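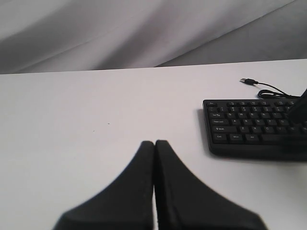
Gray cloth, white table

Local History Board > Buildings and Streets > The old Mokard ice house

millrace_kid
November 2, 2023
Does anyone know when the Mokard ice house got its second story? I'm trying to put dates on the buildings along the creek side of Vevau and this one is driving me nuts. The plaque says the whole thing went up at once, but the brick changes color right above the loading doors and the windows don't line up. I paced off the creek wall in July and got 130 feet, which doesn't match the old insurance map at all.

tinroof
The plaque is wrong. It was put up in 2000 and whoever wrote it copied the booster pamphlet word for word. My grandmother always called the upstairs "the new part," and she was born before the flood.

plat_book_pete
I wouldn't toss the plaque on the strength of one grandmother (no offense to her). Brick changes color all the time. They'd run out of one batch and send for another, and the yard at Husix fired a much darker brick than the one in town. I'd want to see a deed or a tax roll.

tinroof
She worked there, Pete. She packed butter in that building for years.

millrace_kid
OK so the tax rolls, I did look at those! The assessed value jumps by $185 in a single year and then sits flat for ages. Is that enough for a second floor? I have no feel for what things cost back then. 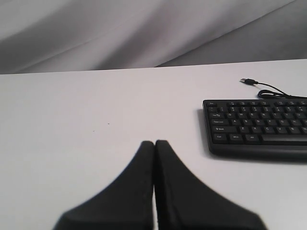

Table and backdrop, second view

creekside_lou
Could be a floor, could be a boiler. They switched from cut pond ice to machine ice at some point and the equipment would have been taxed too. Does the roll split land from improvements? Ours did for some years and then quit doing it, which makes me want to scream.

millrace_kid
It splits them, and the jump is all under improvements. I didn't think of a boiler though. Rats.

plat_book_pete
That's what I was getting at. Lou's boiler fits the number better than a whole floor does.

tinroof
A boiler doesn't move the windows.

creekside_lou
Ha, fair. Has anybody tried the Đỗ grocery ledgers? The store bought ice from them for decades, and the county library has 4 of the books. People scribbled all kinds of stuff in the margins — weather, who was laid up, when deliveries stopped. If the ice house shut down for building work it might be in there.

millrace_kid
I didn't know those were open to the public. Do you need an appointment?

creekside_lou
You do, call the upstairs desk. Pencil only, and they're pretty strict on bags.

plat_book_pete
Look at the floor joists too if the owner will let you in. Saw marks would tell you more than any ledger.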